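# Chapter 8: Table Linen and Its Enemies

*By the end of this chapter you should be able to set up a linen count, sort soiled cloths by type of stain, decide when a cloth should be retired, and read a laundry contract without feeling faint.*

When Piroska Bozsik took over the dining rooms of the Hotel Wenel, the inventory said she owned 500 white tablecloths. She had them counted. There were 471, and that included the ones under the potted plants in the banquet hall, one on the roof, and a stack in the boiler room that the plumbers had grown fond of. The missing cloths had been missing for years. Each November someone copied the old number onto the new form, and each November the form was signed.

Most managers start out thinking that linen is a washing problem. Washing is the easy part, and a commercial laundry will do it for you, usually well. The trouble lies in the trips between the table and the laundry cart, when a cloth can be used to mop a floor, wrap a cake, prop a door, or sit damp in a bag over a long weekend growing something gray.

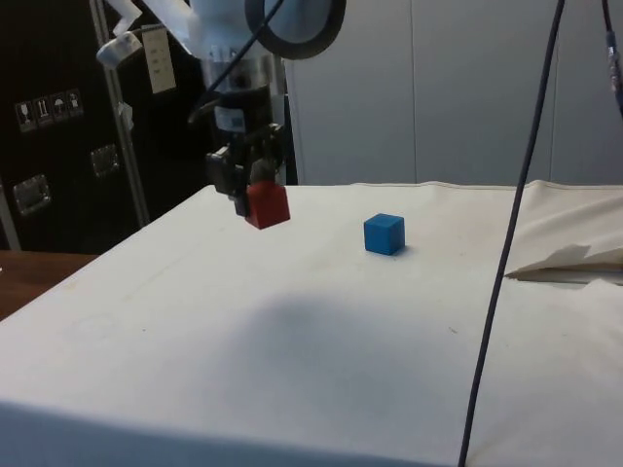
The laundry has its own view of this. Réka Deák spent most of her working life on the sorting floor at Szénási, which handled linen for the Wenel and for a good many restaurants besides, and she could name the client from the stains before she read the tag. Beets meant the Plorberg. Candle wax, in quantity, meant weddings. Her complaint was that restaurants sent everything down in one bag, wine with butter, ink with egg, and then phoned to ask why the wash had not sorted it out for them.

## 8.1 Why white?

White shows everything, and this is the usual argument against it. It is also the main argument for it. A guest who sees a clean white cloth knows that it is clean. A guest who sees a clean brown cloth has to take your word for it.

White has practical points as well. It can stand hotter water than most dyed cloth, it has no color to lose, and a replacement bought this year will come fairly close to the ones bought five years ago. Try that with burgundy. The Café Anik did, and by its third order the dining room had tables in four shades of burgundy, one of which the staff called salmon.

The drawback is that white offers no cover to anything else on the table. Napkins, menus, and flowers all look stronger against it, so a color scheme that seemed modest in the catalog may shout once it is laid out. Test your accents on the cloth itself, under the lights you plan to use at dinner.

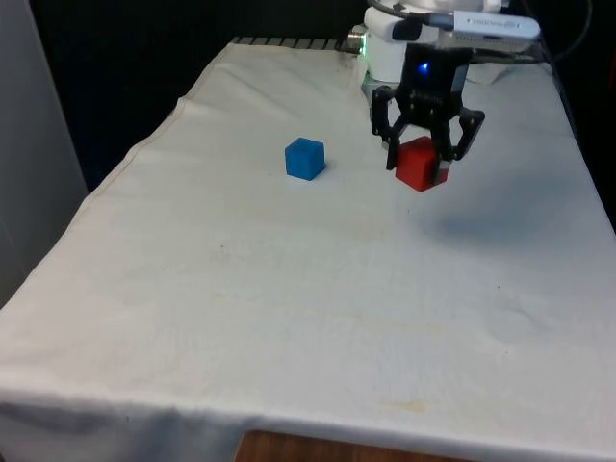 **Figure 8.2.** Red and blue on a white cloth.

## 8.2 Grading

A cloth coming back from the laundry goes into one of three grades. Grade A is fit for any table. Grade B has a small fault that a plate or centerpiece will hide. Grade C is finished as table linen and should be cut up for rags before anyone has second thoughts.

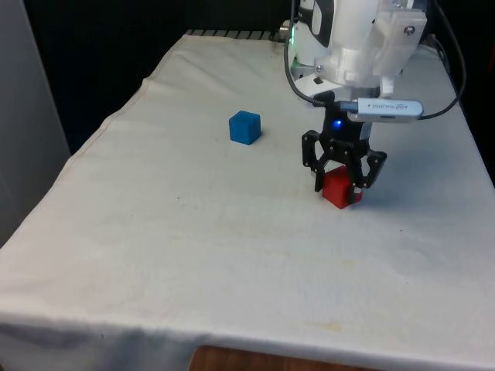 Grading goes wrong when it is done from a standing position, with the cloth folded and the grader thinking about lunch. Open the cloth fully over a table in good light and look at it from both ends. Large spills are hard to miss. The faults that slip by are closer to those in Figure 8.3, where the cream-white cloth has a few faint yellowish stains and small dark specks across the middle and lower areas. A cloth in that state is a B if a centerpiece can be trusted to cover the worst of it, and a C if the marks run on into the place settings. Soft wrinkles do not count against the grade; they are the iron's business.

Keep a written tally by grade. On her first full grading, Bozsik moved 105 cloths to Grade C and asked for money to replace them. She was given enough for 40, along with a note praising her thoroughness. Section 8.3 deals with budgets.

**Before you read on:** Find out who signs the linen count where you work or study, and ask when that person last saw the linen.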